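Chapter 8
Durable Goods and the Problem of Keeping Things

In this chapter
Stocks and flows in the household
Service life and how to guess it
Why people repair, and why they mostly don't
The secondhand market

Most of the goods we have met so far in this book have had the courtesy to disappear. Bread is bought and eaten, a bus ride ends at the bus stop, and the economist can record the purchase in March and forget it by April. A chest of drawers is less cooperative. It is paid for once, used every morning for decades, moved across town in the rain, painted by somebody's nephew, and finally given to a cousin who did not ask for it. At what point was it consumed?

The usual answer is that a durable good is a small factory. It is bought as a piece of equipment and then turns out a stream of services: a refrigerator produces cold milk, a bed produces sleep, and a dresser produces the feeling that the socks are under control. The price you pay is the price of the factory. The value you get is the value of the services, spread over however long the thing lasts.
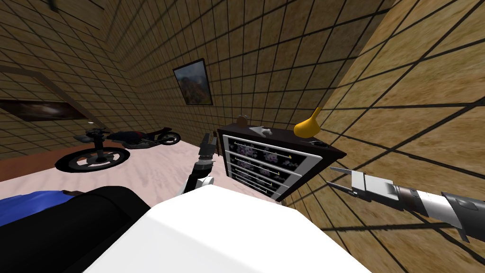 Figure 8.1. A dresser and some blue fabric. Both count as household durables, though their service lives may differ.

The difficulty sits in the phrase "however long the thing lasts." Makers have views on this, printed on the warranty card and seldom generous. Owners have other views. The Modach furniture works, whose accounts we will use throughout the chapter, gave its Elline dresser a planned life of 8 years. When the Sura household survey went looking for Ellines among the 1109 homes on its list, it found plenty that were a good deal older and still shutting properly, give or take a knee.

We therefore need to keep two ideas apart. Physical life ends when the good stops working. Economic life ends when keeping it costs more than it is worth to you, and this can come much sooner. A perfectly sound wardrobe that does not fit up the stairs of the new apartment has reached the end of its economic life on the landing.

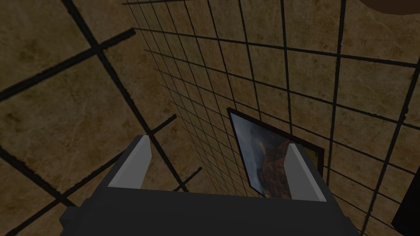 Some goods refuse to be moved at all, and national accountants have had to decide where the house stops and the contents begin. The rule in Annan is that anything fixed to the building belongs to the building, and anything you could carry out in a huff belongs to you. It works well enough in a room with a tiled wall and a framed picture on it: the tiles go down as housing and the picture as a household good, although they share the same few feet of wall. Built-in bookcases are harder. The Annan office has reversed its position on them 2 times, and we advise students not to bring it up.

Once the line is drawn, we can talk about the stock. The stock of durables is everything households own on a given day. The flow is what they add or throw out over a stretch of time. Newspapers like the flow, as it jumps about and makes good headlines. The stock barely moves, and it is what people live with.
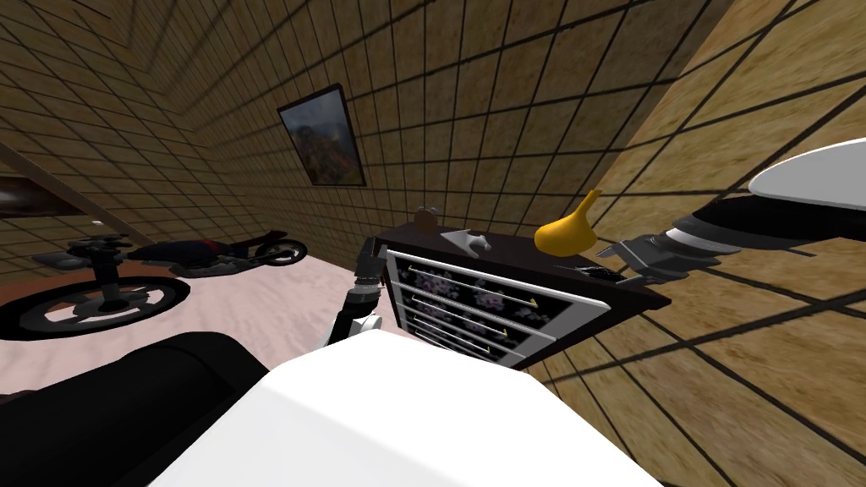
Figure 8.2. A chest of drawers with floral panels. Decoration raises the price at once and may lower the resale value later, when fashions have moved on.

Fashion is the great enemy of long service. A drawer front with flowers on it holds exactly as many sweaters as a plain one, yet the secondhand dealer in Sura will quote you two different prices and look sorry about it. We call this loss of value obsolescence, to distinguish it from wear. Wear is something you did to the furniture. Obsolescence is something other people did to it by changing their minds.

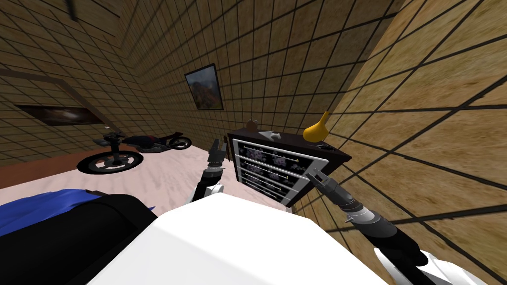
Repair is the third thing that can happen to a durable good, and the one most often promised. In theory, a household compares the cost of mending with the value of the extra service and acts accordingly. In practice it compares the cost of mending with the effort of finding a screwdriver. Take a dark wooden dresser standing in a tiled room. Suppose a new runner costs 3 dollars and would give it years of further use. A textbook household fits the runner before lunch. The households in the survey tended to stop using that drawer.

We will return to this gap in Section 8.3 and give it a more respectable name. First we need a way of measuring the stock, and for that we go back to the Modach accounts and the awkward matter of depreciation.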